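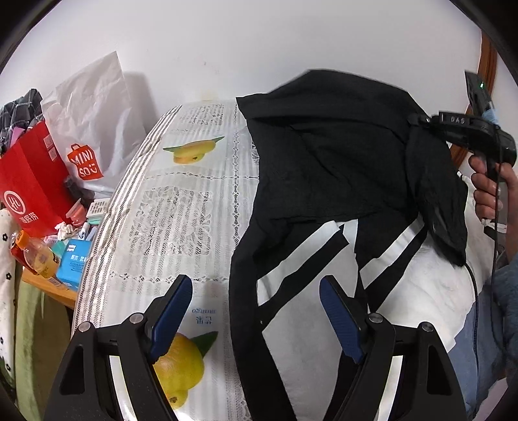
About Loltel

Loltel is a small website about gadgets, appliances and the odd things companies dream up to put in our homes. We write about phones and headphones like everyone else does, but our hearts have always been with the stranger end of the store: the toaster with a screen on it, the umbrella that sends you text messages, the alarm clock that rolls under the bed and has to be chased. If somebody has built it and expects people to pay money for it, we would like to hear about it, and we would probably like to plug it in.

The site was started by Merle Harawira, who was working the returns desk at an electronics store in Gelamville and kept a notebook of the reasons people gave for bringing things back. Some were funny and some were a bit sad, and a surprising number were the same few complaints over and over (the lid, the app, the beeping). After a year or so of reading bits of it out loud to family over dinner, Merle typed up the best pages and put them on a free blog one weekend in March. A few friends passed it along, then friends of theirs, and before long strangers were writing in with complaints of their own, and those were every bit as good as the ones in the notebook.

That first blog was called Beeping Again, and we still get the occasional letter addressed to it. We changed the name when we moved to a proper site, mostly to have something short enough to fit on a sticker. Loltel doesn't stand for anything. We've tried to come up with a story for it over the years and have never agreed on one.

We still work out of Gelamville, upstairs at 26 Prendergast Street, over a shop that repairs sewing machines. It's a friendly old building with not nearly enough outlets, so testing day involves a good deal of negotiation between whoever has the space heater and whoever has the bread maker. Most of our reviews begin there and then go home with one of us, because we think you learn far more about a thing by living with it than by poking at it on a desk for an afternoon.

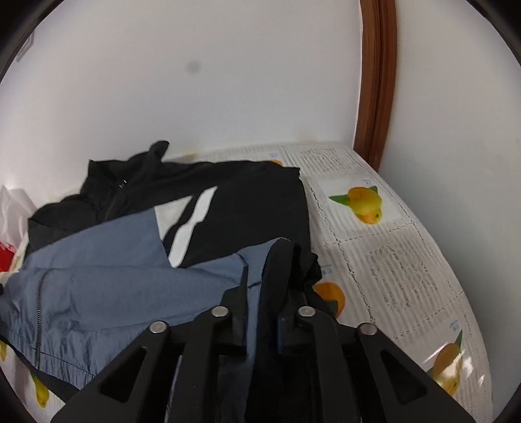
Clothes in a pile on the bed.

How we test

Everything we review gets used for at least 22 days. We picked that number in the early days and have stuck with it out of habit, though it does seem to be long enough for the shine to wear off and for the small annoyances to come creeping out. We read the manual first, all of it, even the page about disposing of the batteries. We set the thing up with whatever phone we happen to own, and if the setup takes an evening, you'll hear about the evening!

Some of what we test is lent to us by the people who make it, and it goes back in the box when we're done. The rest we buy ourselves, usually at full price and usually with some grumbling. Every review tells you which it was. Companies don't get to read a review before you do, and they don't get to pick who writes it, although we are always glad to fix a mistake when someone points one out to us, and we leave a note at the foot of the page saying what we changed.

The Devero List

Once a year we go to the Devero home and gadget show, walk the whole floor until our feet give out, and write up the things we can't stop talking about on the ride home. Our readers look forward to this more than anything else we do (we've stopped being hurt by it). Last time we came back with notes on 240 products and argued over the list well past supper. If you have never read one, start with the heated mailbox and go on from there.

Writing to us

We love mail, and we answer nearly all of it, a bit slowly. Tell us about the gadget you regret, the one you'd rescue from a flood, or the one your mother-in-law gave you that you are frightened to switch on. If you make gadgets yourself, please tell us what it does in plain words before you send a long file about it.

You can reach us through the contact form, or by post at Loltel, P.O. Box 3210, Gelamville. Please don't mail us anything with a battery in it without asking first.

Page last updated Tuesday, November 6, 2018.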